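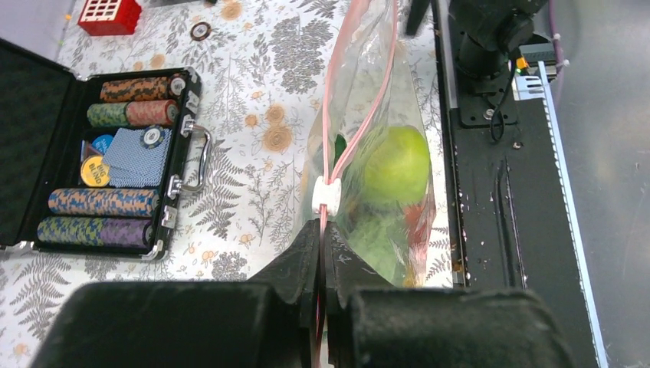 Gevitz, a maker of reusable food bags, announces that its slider bag for fresh fruit and vegetables will be in shops from April. The bag is meant for people who buy apples, lettuce and other fresh things in the morning and want to keep them together until the evening. It is made of clear plastic, so the green apple and the lettuce leaves can be seen without opening it, and it closes with a pink-red zipper and a small white slider. Many customers wrote to us that they could not feel whether their old bag was closed or not. With a colored zipper they can check it with one look.

The first production is 3583 packs. Each pack contains 12 bags of the same size. The bags can be washed by hand in warm water with a little dish soap, and they should dry standing open, with the zipper side up. We do not recommend the dishwasher.

"My mother washed plastic bags all her life and hung them over the sink, and I was ashamed of it when I was a boy," says Pentti Heinonen, founder of Gevitz. "Now I have made a company from this. The slider was the most difficult part. We changed its shape four times, and the third one was so small that my own thumb could not hold it."

Before the start of sales, 200 households in the town of Otov received the bags and used them for six weeks. They were asked to keep a short diary about what they put inside and how often they washed the bag. Hanna Antoniuk, who read all the diaries, reports that salad vegetables and apples were written down most often, followed by bread and cut cheese. Some families used the bags also for screws, crayons and pieces of board games. The company has nothing against this, but a bag which was used for such things should not go back to food.

The diaries brought two changes. The slider now has a rounder form, and the instruction leaflet is printed in larger letters.
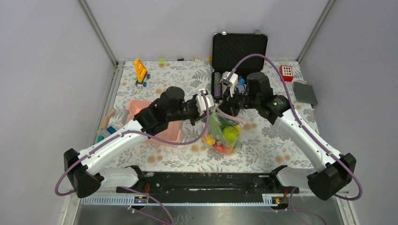 **FOR THE TABLE AND THE GAME EVENING**

Gevitz will present the bag under the theme "One table for everything", together with the home goods shop Rimby. A white tablecloth with gray leaves, a bag with toy fruit, an open black case and a yellow toy vehicle with blue wheels: this is how a table looks in many homes when guests and children come at the same time. Rimby will show tablecloths and storage for games next to the bags in its shop on Stetsiuk Street.

Visitors of the shop can try the slider themselves, and children get an apple. The presentation is open from 10 a.m. to 6 p.m. during the first week of sales, and no registration is necessary.

**Contact for press**

Hanna Hrynyshyn, Gevitz press office, extension 492. Samples for editorial offices are sent free of charge on request.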